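La segunda vida del olmo de montaña

En el valle de Urkport todavía hay personas mayores que distinguen un olmo por el ruido que hace su madera al partirse. Es un ruido largo, de fibra que se resiste, y los que lo han oído dicen que no se confunde con el del fresno. Yo lo oí una sola vez, en noviembre, en el patio de un aserradero casi sin trabajo, y el tronco era de un árbol que había muerto de pie dos veranos antes.

La grafiosis llegó a esta comarca más tarde que a las tierras bajas. El hongo viaja con unos escarabajos pequeños que excavan sus galerías debajo de la corteza, y el frío de las laderas altas los mantuvo lejos durante décadas. Después los inviernos se hicieron más cortos. Los olmos de la ribera cayeron primero, luego los de las plazas, y al final los que crecían sueltos entre los prados, a casi 900 metros de altitud, donde nadie pensaba que la enfermedad pudiera subir.

Bogumił Sowa empezó a anotar los árboles supervivientes en un cuaderno de tapas duras que había comprado para otra cosa. Era topógrafo y conocía cada camino. En su inventario hay 1,207 olmos, con el perímetro del tronco, el estado de la copa y una columna última que titula simplemente «vecinos», en la que apunta qué otros árboles crecen cerca. De esta columna ha salido, sin que él lo buscara, la parte más útil de su trabajo.

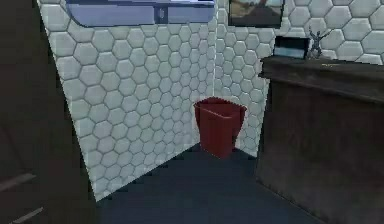
Papelera roja en un rincón, junto a los azulejos hexagonales.

Los olmos que siguen sanos, según sus notas, están casi siempre mezclados con arces y tilos, y rara vez en fila. En los antiguos paseos, donde se plantaron juntos y todos de la misma edad, las raíces se habían soldado unas con otras bajo la tierra, y por ellas el hongo pasaba de un árbol al siguiente sin necesidad de ningún insecto. Los leñadores del valle ya lo sospechaban. Cortaban el árbol enfermo y también el de al lado, y muchos dueños se enfadaban con ellos por perder un ejemplar que parecía en buena salud.

La botánica Anouk Peeters conoció el cuaderno por una vecina de Rutkowska, la aldea más alta, y pidió permiso para copiarlo. Pasó allí tres temporadas recogiendo ramas jóvenes de los árboles que más años habían resistido. Las ramas se enraízan en un pequeño invernadero de Tretico, un vivero familiar que antes vivía de los rosales y que ahora dedica a los olmos la mitad de sus mesas. El trabajo es lento - una parte grande de las estaquillas se pudre antes de echar raíz - y exige una paciencia que no todos los clientes comprenden.

«Un árbol que no ha enfermado puede ser resistente, o puede haber tenido suerte», me explicó Peeters mientras separaba unas hojas con el dedo. «Para saberlo hay que inocularlo, y esto significa aceptar que muchos van a morir.»

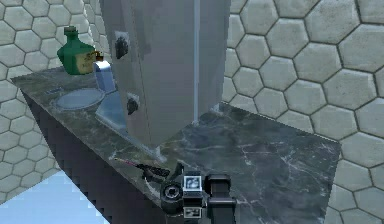

Aquí aparece el desacuerdo que divide a los aficionados del valle. Unos prefieren esperar a que las pruebas terminen y plantar solamente los clones que las superen. Otros, entre ellos Sowa, opinan que hay que sembrar ya, con semilla de todos los supervivientes, y dejar que el monte escoja. Su argumento es que un bosque hecho con pocos clones repetiría el error de los paseos. Peeters no le quita la razón, pero recuerda que cada olmo joven que enferma se convierte en criadero de escarabajos para los demás.

De momento se hacen las dos cosas, cada una en su ladera. En la umbría de Kasach se han sembrado 1,000 metros de lindero con semilla local, protegida del ganado por una cerca de espino. En la solana esperan los clones del vivero, todavía tan delgados que desde el camino parecen varas clavadas por un niño. Los corzos han mordido bastantes, y este invierno se colocarán protectores más altos.

Pregunté a Sowa qué hace con la madera de los que mueren. Me llevó a su cobertizo y me enseñó un banco sin terminar, con la veta verdosa propia de la especie, y después unas ruedas de carro de su abuelo, cuyos cubos son también de olmo y siguen enteros. El cuaderno estaba encima del banco. Le quedan pocas hojas en blanco, y ya ha comprado otro igual.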